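Chapter 7

Showing, Not Telling: Teaching a Robot by Demonstration

There is a kind of engineer who believes that any job can be written down. Give this person a screwdriver, a desktop computer and a free afternoon, and they will produce a document called "Removing a Drive", with numbered steps. Give the same document to a robot and it will do something you did not ask for, at full speed, to the nearest cable.

The trouble lies in what the steps leave out. "Move the cable aside" sounds like one instruction. Aside to where? How hard may you push before the plug comes out at the far end? People answer these questions with their fingers and never notice having been asked. When Theano Moschos set out to write a full script for the inside of a single computer at the Skotetti repair workshop, she reached 700 lines before she had touched a screw, and her robot was by then very well prepared for a computer in which nothing ever bent.

This chapter is about the other approach, in which a person does the job and the robot is given a record of it to learn from. The idea is old and the attraction is plain. Most of us can show a child how to tie a shoelace, and very few of us could do it by post.

7.1 Two ways to hold the pencil

In kinaesthetic teaching, the person takes hold of the arm itself and moves it through the task. The joints are allowed to go slack enough to follow, and the robot records where they went. It is quick to learn and pleasantly direct. It also puts a grown adult's forearms in the same small space as the work, and the arm's own cameras are likely to record a fine view of somebody's sleeve.

In teleoperation, the person stands clear and drives the robot from a distance, with a joystick, a hand-held tracker or a second arm that the first one copies. The robot now sees the task more or less as it will see it later, when it is alone. The price is feel. An operator who would never yank a cable by hand will yank one by remote control, because the resistance that would have warned them has been left behind in the other arm.

Neither method settles what counts as a good place to practise. A bare table with a foam cube on it flatters everybody. The inside of a computer does not. 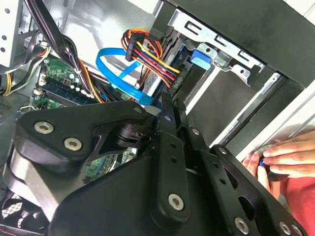 Figure 7.1 Gripper at the open side of a desktop computer case, with a person's hand by the drive bays.

Consider what such a space asks of the learner. Cables loop across the route and will not lie in the same place twice. The metalwork is full of slots and holes that look, to a hopeful vision system, like somewhere to put something. And the gripper takes up a good deal of the view from its own wrist camera, so that the learner must work out the state of the world from whatever shows around its own fingers.

Waqas Butt, who ran the early Plimon trials, recorded 30 demonstrations of one drive removal and threw away the tidiest. They had been performed by Filippos Karamanlidis, who was so practised that he never made a mistake and so never showed the robot how to get out of one. The clumsier recordings, with their pauses and second attempts, were kept. Filippos took this badly.

7.2 What the record contains

A demonstration usually holds 2 streams: what the robot sensed, and what it was told to do at the same moment. If the clocks behind these streams disagree, the robot learns to close its fingers slightly before it has arrived, like someone shaking hands with a door.

Before reading further, choose a small household job and write out every movement it needs. Stop when you become annoyed, and note how far you got. We shall return to your list in Section 7.4.

Deligiannis Educational. All rights reserved. Contact the publisher | Back to top
7 shares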